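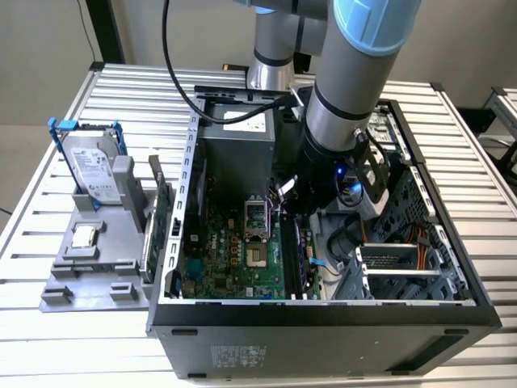
March, bench notes, desktop teardown. Got a good long stretch with the Dell tower today and I'm very pleased with how it's going! Lid off, case on its side on the slatted table, and there is so much more room to work than in the small-form ones we had from Dustudov. The plan is to write up a parts order that anyone on the bench can follow, for taking the machine down and for building it back up. With the processor out and the retention bracket standing open, the socket is the thing I worry about most. Those contacts bend if you so much as look at them funny, so the rule for the write-up is that nothing gets carried across the socket while it's open, and no loose screws on the power supply side where they can roll down onto the board.

Order I'm leaning toward for the strip-down: drives, expansion card, memory, cooler, processor. I had the cooler first in my old notes (the Nogueira batch, page 41) but it's a pain with the cards still in the way. Going the other way, processor first and drives last, and the side panel stays off until the thing has passed a boot test.

The tray is the part I love. Every piece gets its own pocket or slot, cards and drives stand on edge, and you can tell at a glance what's still in the machine. The hard drive goes in with its blue carrier still on, which saves a step and gives you something to hold that isn't the circuit board side. I want to keep that for the Grinen towers too if the carriers fit.

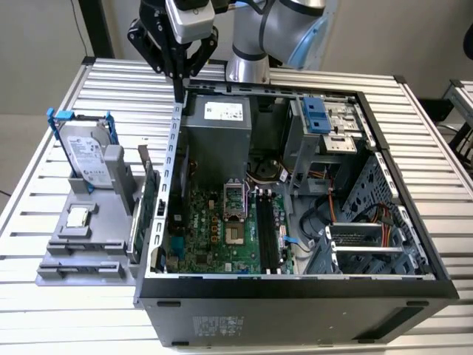
Fernanda Barreto thinks the carriers should come off anyway, at least once per machine, so we can read the whole drive label and check for cracked pins. Fair point. She'd also like the serial written down before the drive goes anywhere near the tray. I've added a line for it on the sheet, next to the asset number.

Memory next. Both slots on this board run the same way, so the notch is easy to line up once you know which end it's nearer to – I'm going to put a paint dot on the tray slots to match. Hold the sticks by the short ends, gold edge down, and stand them up in the tray straight away. Laying them flat on the table is how we lost one between the slats last time. Open both latches fully before pulling and press until they close by themselves when going back in. 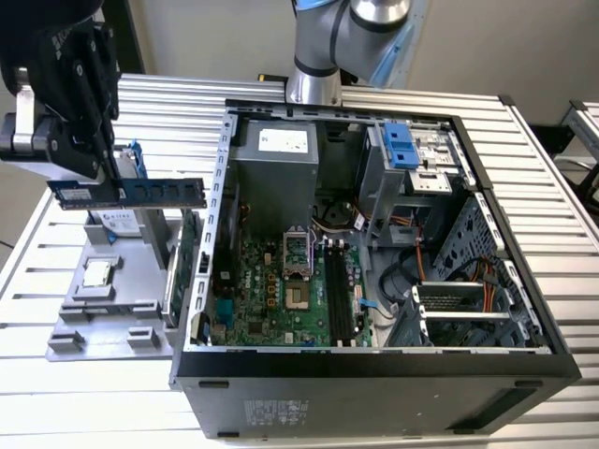 Don't mix the sticks, was the comment from Dastska when I sent the draft over, and mark which slot each one came out of even if they look alike. Agreed, and that settles the paint dots: one color per slot.

Still to do: 
Label for the processor pocket, with a corner mark to match the socket.
Find the missing socket covers, I know we had a bag of them.
Check the blue SATA cable for length before routing it again.
Try the full order start to finish with the sheet in hand, target 40 minutes down and 75 back up.

Leaving the case open on the table overnight with the dust sheet over it. Back on it at 8 with the labels.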